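Cell rules, second try

September 2022, typing this between runs so excuse the mess.

Fadime Dursun asked me to write down what we do at the arm table before the new people start. I said sure, it's like five rules. Then I sat down and it was not five. Anyway. The grid comes first, everything else hangs off it.

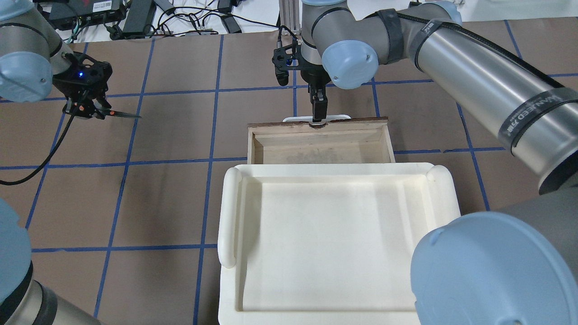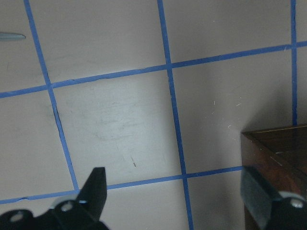 Blue lines on the table in both, a box in both.

So. Tape rules. Replace a strip when it's torn, don't patch it. A patch makes a lip and then a finger catches on the lip. Pull the whole strip, wipe, lay it again off the corner marks. Do not eyeball it. I eyeballed it in March and we threw out 117 runs – still mad about that.

Wipe the table at the start of a shift. Lint counts. Hair counts. Tape residue definitely counts.

Objects go in a square or on a crossing, whichever the run sheet says. If the sheet doesn't say, ask. Don't guess and then write "center" in the notes, I can't do anything with "center".

Cables. Nothing hanging loose below the wrist where it can snag. Check by moving each joint by hand thru its full range before power up, slow. Power bricks stay behind the work area, never on the grid.

Speed. 200 mm per second while anyone is inside the line on the floor, 600 when everyone's out. The Wudico controller will let you save a profile with no cap at all. Please don't. Fadime wants a lock on that setting and I'm with her.

E-stop. One person holds it. That person isn't also on the laptop, isn't also on their phone. Swap every 18 minutes, set a timer, your attention is gone by then whether you feel it or not.

Finger pads – look at both sides, every time. If one is peeling swap the pair. Spares are in the Poirier drawer, second one down. Log it.

The thing I still haven't settled is two arms in the same square. Right now the rule is one waits outside untill the other is clear. Slow, and people hate it. Urkosetti does theirs with a shared zone and a handoff signal, I've asked for their write up. No answer yet.

Also need a page on lifting trays. Next week maybe. Run's finished, gotta go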